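片方だけの靴下、52枚が引き取り待ち 複合施設ラレルで「小物の持ち主さがし」始まる

地域ニュース 2023年6月15日

チェティアー地区の複合施設ラレルで、館内に置き去りにされた小物を一括して公開し、持ち主に引き取ってもらう「小物の持ち主さがし」が始まった。対象は昨年秋から館内で見つかった200点を超える品々で、財布も鍵もスマートフォンも含まれない。そういうものは届け出の手続きに回るし、そもそも持ち主がその日のうちに血相を変えて戻ってくる。残るのは、なくしても血相の変わらない品である。

最大勢力は靴下で、片方だけのものが52枚ある。主な発見場所は2階の子ども広場、1階のコインランドリー、そして靴を脱いで上がる3階の和室だ。子ども広場とランドリーは分かるとして、和室で靴下を片方だけ脱いで帰る事情については、施設側も把握していない。

「両足そろって忘れていく方は、ほとんどいらっしゃらないんです」と話すのは、ラレルで館内サービスを担当するジェイド・ピカリングさん。「そろっていれば、たぶんご本人も気づくんでしょうね。片方だと、家の洗濯機のせいにできますから」

洗濯機にはとんだ濡れ衣だが、ピカリングさんによると、この説を裏づける問い合わせは一件もないそうだ。洗濯機を疑っている人は施設に電話をかけてこないので、当然といえば当然である。

公開の会場は1階東側、カフェ「ズヴェオ」の隣にある多目的室。靴下は色別、髪留めは形別、樹脂のカップは大きさ別に並べられている。分類が難航したのは「玩具またはその一部」の区画で、スタッフの間でも、独立した玩具なのか、より大きな何かから外れた部品なのか、意見の割れる品が少なくなかった。当初は「玩具」と「部品」で机を分ける計画だったが、品物が二つの机の間を何度も往復したため、初日の朝に机をくっつけて解決した。

分類表の末尾には「その他(小)」と「その他(ごく小)」の二項目がある。境目は親指の爪の大きさ。誰の親指かは表に書かれておらず、午前と午後の当番で品物の居場所が少し変わる。

公開期間は14日間で、時間は施設の開館時間と同じ。引き取りに料金はかからない。持ち主であることの証明も、靴下については求めない。ピカリングさんは「もう片方をお持ちいただければ確実ですが、なくても結構です」と説明する。片方の靴下を他人から騙し取る人物が現れた場合の対応は、特に決めていないという。

一方、玩具類については、簡単な聞き取りを行う。昨年、色の似たブロックをめぐって、きょうだい同士が窓口で長い話し合いを始めた経緯があるためだ。話し合いは最終的に、どちらのものでもなかったという結論で閉じた。ブロックは今年も並んでいる。

初日の午前中に訪れた人の数は、係員によれば「隣のカフェの列よりは短いが、非常口を探している人よりは多い」程度。ランドリーの待ち時間に立ち寄ったという男性は、灰色の靴下の列の前で腕を組み、しばらく考えこんでいた。自分のものがあるのは間違いないが、どれも自分のものに見えるとのこと。男性は結局一枚を選んで持ち帰り、夕方、違ったといって返しに来た。

娘と訪れた女性の目当ては、春になくした人形の靴。見つかったのは別の人形の靴で、娘のほうはこれをたいそう気に入り、もらって帰ると主張した。母親が「それはよその子の」と説明し、娘が「その子はどこ」と尋ね、係員も含めて誰も答えられず、場はいったん静まった。靴は現在も会場にある。

ラレルが小物の公開に踏み切った理由は、保管場所にある。これまで小物は事務室の棚に箱ごと積んでいたが、棚は今年に入って満杯となり、箱は廊下へ、廊下の箱は会議室へと進出した。会議室で来客と打ち合わせをしていた際、先方の担当者が机の下の箱から自分の息子の手袋を発見し、商談がそれきり手袋の話になったことが、企画の直接のきっかけになったという。商談そのものは後日あらためて行われた。

過去にも引き取りを呼びかける張り紙は出している。「お心当たりのある方は窓口まで」という文面で、反応は乏しかった。ピカリングさんは、文面を読み直して原因に思い当たった。「片方の靴下に、お心当たりのある方はいないんです。見れば思い出すけれど、見るまでは思い出さない。だったら見ていただくしかないなと」

そこで今回は、品物そのものを会場に並べ、開催の知らせを施設の掲示板と地区の情報紙『スキカセン』にも順次載せる。

会場の品物には品名を一つずつ添えない方針だ。試しに名前をつけてみたところ、「何かの脚」「何かの耳」「耳でないほう」といった名札が続き、見る人の助けにならないと判断された。品名は持ち主のほうが詳しい。

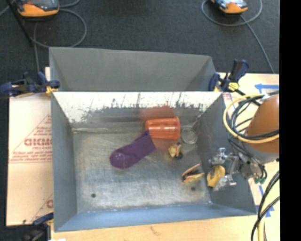
金属製の箱に入った小物。紫色の靴下、オレンジ色の半透明のカップなど

『スキカセン』編集部には、掲載に先立って小さな論争もあった。紫の靴下を「紫」とするか「すみれ色」とするかで、校正が半日止まったのだ。すみれ色のほうが持ち主の記憶を呼びさますという意見と、靴下を脱ぎ捨てていく人はすみれ色という言葉を使わないという意見が対立し、後者が通った。紙面の大きさの都合で、文字数の少ないほうが選ばれただけだという証言もある。

公開期間の終了後も引き取り手のない品は、7月に行き先が決まる。洗って使えるカップ類は子ども広場のままごと用に、玩具は状態を確かめたうえで貸し出し用の箱に移す。靴下は館内の清掃用に回す案が有力だが、清掃担当からは、片手にはめて棚を拭くのに具合がよいので、片方であることは何ら欠点ではないとの声が上がっている。落とし物の中で唯一、再就職先から歓迎されている部門といえる。

「玩具またはその一部」のうち、どうしても正体の分からないものは、引き続きラレルが預かる。捨てた翌日に持ち主が現れるというのが、同館に代々伝わる経験則であるらしい。現れたことが本当にあるのかと尋ねると、ピカリングさんは少し間を置いて「捨てたことがないので」と答えた。

隣のズヴェオでは、公開に合わせて、その日に落とし物を引き取った人に焼き菓子を一つつけている。条件は飲み物の注文で、会計が1,000円に届かなくてもよい。店によると、初日の利用者のうち一人は、引き取ったばかりの帽子を席に忘れて帰った。帽子は閉店後に多目的室へ戻され、元の番号札をつけて元の場所に置かれている。

来場者からは、施設に対する要望もいくつか寄せられた。和室の入り口に鏡を置いてほしい、ランドリーの乾燥機の中が暗くて見えない、子ども広場の出口に「くつした、はいた?」と書いてほしい、などである。三つめは翌朝さっそく採用され、出口の低い位置に手書きの紙が貼られた。広場の係員の話では、子どもたちは声に出してよく読んでおり、読みながらはだしで出ていくこともある。

会場では期間中も品物の追加を受けつけている。館内で小物を見つけた人は、1階の窓口か、最寄りのスタッフに渡してほしいとのこと。なお、自宅で見つかった片方だけの靴下を持ち込む例が初日だけで複数あったが、これは対象外となる。「お気持ちは分かりますが、うちでなくしたものだけでお願いします」とピカリングさん。持ち込んだうちの一人は、会場にもう片方がある可能性を熱心に説き、列を端から端まで見て回ったすえに、自宅から持ってきた一枚をどこかに置き忘れた。

問い合わせはラレル1階の窓口まで。電話で靴下の特徴を伝える場合は、色と長さに加え、穴の有無とその位置も伝えると確認が早い。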